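Home | Forums | New Posts | Members | Search

Small Shop Marketing > Print and Mail
Thread: Are postcards still worth it for a tiny bakery?

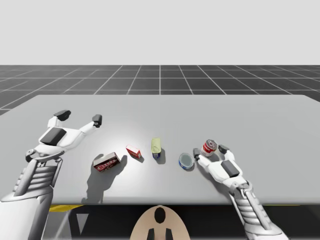
ysaline_c wrote:
So I finally did it and mailed 200 postcards to the streets closest to us in Kistville, with a coupon for a free roll with any loaf. Got nine back so far. My sister thinks that's terrible and I should've put the money into online ads. I'm kind of thrilled?? What do you all think?
-- Ysaline Coste

dreltdale_dan wrote:
Nine is fine! I did the same size run for my shoe repair place in Dreltdale last July and got four. The thing I'd ask is whether they were new faces or your regulars saving a buck.

ysaline_c wrote:
Ugh, good question. At least three were regulars (hi Saturday rye people). I didn't write down the rest.

inkpot wrote:
I'll be the grump. Postage plus printing for nine coupons, three of them from folks who were coming in anyway? You paid to give your own customers free bread. Put up a sandwich board and start an email list.

dreltdale_dan wrote:
Can't agree, inkpot. Somebody who sticks a card on the fridge might come in six weeks later without it. I still get people mentioning mine.

inkpot wrote:
And how many of those, Dan? You can't budget on people mentioning things.

marta_p wrote:
We run Pētersons, the deli over in Kiltimer. Our email list is only 87 people and it beats every mailer we ever sent, so I lean inkpot's way. But we got half those names from a postcard -- it said bring this in and sign up. Maybe try that on the next batch? Also put a different code on each street so you know where they came from.

ysaline_c wrote:
Oh I love the street codes! Doing another 200 before Easter, with a signup line this time. Inkpot, I'll price a sandwich board too, don't gloat.

inkpot wrote:
Gloating a little. Get one with a heavy base, the cheap ones blow over.

Last updated: Monday, January 18, 2021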